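Equipment notebook, gripper budget
2026-05-15

Picked up where the February page stopped, which was mid-sentence and mid-argument. The question is still whether we buy the second gripper from Barent or the one from Hajdu, and whether we can afford to be wrong.

Quotes as they stand:

Barent, two-finger, with mount and cable: 1,220
Hajdu, two-finger, no mount, cable "available": 477
Spare finger pads, Barent: 58 a pair
Adapter plate so the Hajdu fits our arm: 352

So the cheap one comes to 829 once it can be bolted to anything, and that is before the cable, which they will price "on request." I have requested. The gap is now 391 and shrinking every time I open my email.

Spent the morning in the simulated room with the wrist view up, trying to settle how much of the view we lose to the gripper body. It matters for the order: if the body eats too much of the picture we need a second camera, and a second camera is not in this budget or any budget I have been shown.

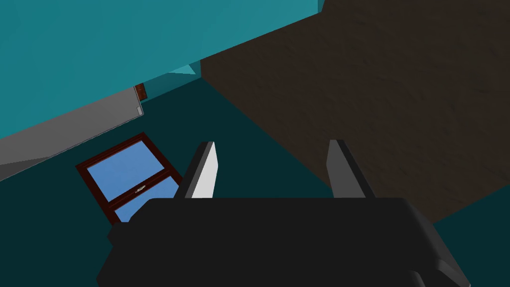 Wrist view, tilted. Fingers apart, nothing held, window at left partly behind the finger and body.

Body takes the whole bottom edge, more or less. Neither vendor's drawing says how far their housing sticks up into a wrist camera's view. Barent sent a drawing with every dimension except the one I asked for. Hajdu sent a brochure.

Notes to self before anyone signs:
- get housing height from both, in writing
- ask Nistden if the loaner arm takes the Barent mount as is
- two pairs of pads, not one (116, put it on the same order, do not make it a separate form again)
- shipping is missing from both quotes, funny how that happens

Second view is the one I'd put in the request. More stuff in it, and the stuff is where you don't want it. 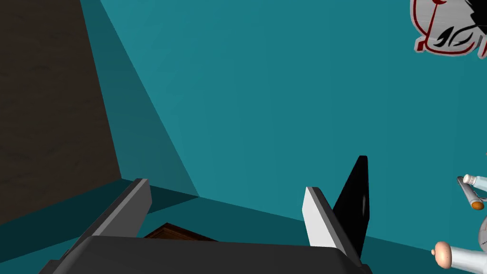 Same room, other angle. Bottle and orange-capped marker at the right edge, only partly in view; bit of a wooden thing showing over the body.

A fixed camera up high would help with both the edge and the thing behind the body. Pralesex has one in the catalog with no price next to it, and I have learned what that means. Parking it for next year's list, under the other things parked for next year's list.

Leaning Barent — mostly because I can add it up in one line. With two pairs of pads it's 1,336 before shipping. Holding the form until the housing numbers come in.

2 comments · 0 shares

We use cookies to remember your settings. Accept | Manage

Back to top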